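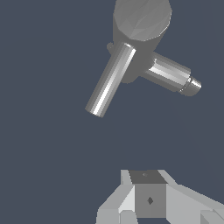
A-yeong Yeom
Graduate Diploma candidate, Screen and Media Studies
Supervisor: Helmut Sauerland
Submitted November 15, 2018

Subtitled and Dubbed Screenings at a Regional Cinema: Audience Preference for the Feature Film Dalen

1. Background

This report presents the findings of a semester project on how regional audiences choose between subtitled and dubbed versions of the same film. The project was carried out with the co-operation of the Plalton, a two-screen independent cinema, which programmed the Norwegian-language drama Dalen in both versions during its April season of international features. The distributor, Zulix, supplied both versions and gave permission for the questionnaire to be handed out in the foyer.

Previous coursework in this program had treated the question mainly through streaming, where viewers may change the language setting at any point. Cinema audiences commit to a version when they purchase a ticket, and the decision is often made by one member of a group on behalf of the others.

2. Method

Dalen screened 16 times over the season, with sessions divided equally between the two versions. Evening sessions alternated so that neither version was confined to the less popular end of the week. A one-page questionnaire was offered to patrons as they left, and 356 completed forms were collected. A further 17 were returned with the version left blank and have been excluded from the analysis.

Patrons were asked which version they had attended, who had chosen it, whether they had seen a subtitled film in a cinema during the previous year, and whether they would choose the same version again. Space was provided for comments. Children under 15 were not surveyed, in keeping with the ethics approval for the project.

3. Findings

Subtitled sessions attracted the larger share of respondents, and the preference was strongest among those who attended alone. Family groups favoured the dubbed version at matinees but showed no clear leaning in the evening. Most respondents in both groups said they would choose the same version again.

The comments were more varied than the tick-box answers. Several patrons at dubbed sessions objected to the voice casting of the grandmother, whose dialogue was felt to be too youthful. Patrons at subtitled sessions referred most often to white text against snow, particularly in the long ferry sequence - a fault that Zulix has since acknowledged in correspondence. A small number had not realised that two versions were on offer. The printed program distinguished them only by a letter beside the session time, and the key was on the back page.

4. Limitations

The sample consists of patrons who had already decided to see an international film and cannot speak for those who stayed away. The season also overlapped with the final week of Filis, a popular animated feature showing on the second screen, which may have drawn some family groups away from the matinees. Ticket prices were identical for both versions, so the effect of price was not tested.

5. Recommendations

It is recommended that the Plalton state the version in words beside each session time, both in print and at the box office. It is further recommended that any future study record the size of each group, as the present questionnaire asked who had chosen the version but not for how many people. A copy of the questionnaire is held by the department and is available on request.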